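Week 3 handout: Friction, or why anything stays where you put it

Intro to Everyday Physics, Huledgate Evening College
Notes by Masanobu Takeda

Bring a pencil and something with a rubber sole next time. We start with the plain facts of friction and then get to my favorite part, which is why the textbook version works so well even though surfaces are a mess up close.

A pale work surface is where we begin, as in all three views:

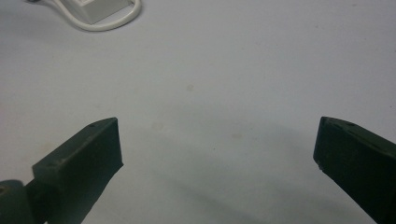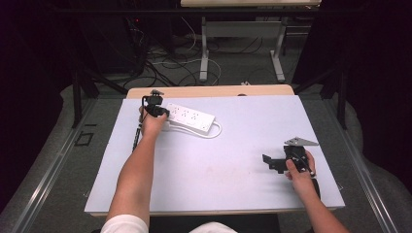
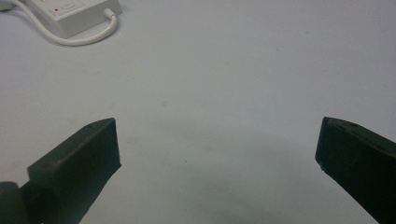
Mitsuko Miyazaki asked at the end of last week's class why a smooth surface should have any friction at all, if friction comes from bumps catching on other bumps. She said she'd been taught the bumps story in school and it had never sat right with her, and that two very flat pieces of glass can be surprisingly hard to slide apart.

What a great question, and she is right to be suspicious! The bumps story is only a small part of it. When two solids touch, they meet at a scattering of tiny high spots, and at those spots the materials really do stick to each other a little. Sliding means breaking those small joints and making new ones, over and over. Make both surfaces extremely flat and clean and you get more contact, so friction can go up.

The two rules

Rule 1. The friction force is proportional to how hard the surfaces are pressed together. Double the load and you double the friction. We write it as F = mu x N, where N is the pressing force (the "normal" force, meaning at right angles to the surface) and mu is a plain number with no units.

Rule 2. The friction force does not depend on how big the contact patch looks. A brick on its side and the same brick on its end take the same push. Most people don't believe this until they try it, so we will try it.

Why is rule 2 true? The real contact, all those little high spots added together, is far smaller than the area you see. Stand the brick on end and there is less area to share the weight, so each bit gets squashed harder and the real contact comes out the same. I love this one. It falls apart for soft stuff like rubber or sticky tape, and we'll come back to that with the shoes.

Static and sliding

It usually takes more force to get a thing moving than to keep it moving. So there are two numbers, mu-s (static) and mu-k (kinetic, or sliding). Static friction is also a bit sneaky: it gives you only as much force as you ask for, up to its limit. Push a heavy box gently and friction pushes back gently.

Worked problem

A crate is pressed on the floor with a force of 2000 newtons. A steady sideways push of 613 newtons is just enough to make it slip. Find mu-s.

mu-s = 613 / 2000 = 0.3065, so call it 0.31.

Now the tilt method, which needs no force meter. Put the object on a board and raise one end slowly until it slips. The tangent of that angle is mu-s. If it goes at 20 degrees, mu-s = tan 20 = 0.36. The weight drops out completely - a coin and a stack of coins glued together should slip at the same angle.

For next week

Do the tilt test at home with a book and a cutting board, five tries each, and write down every angle, including the odd ones. Then read chapter 13 up to the part on rolling. Problem 4 has a misprint: the slope should be in degrees.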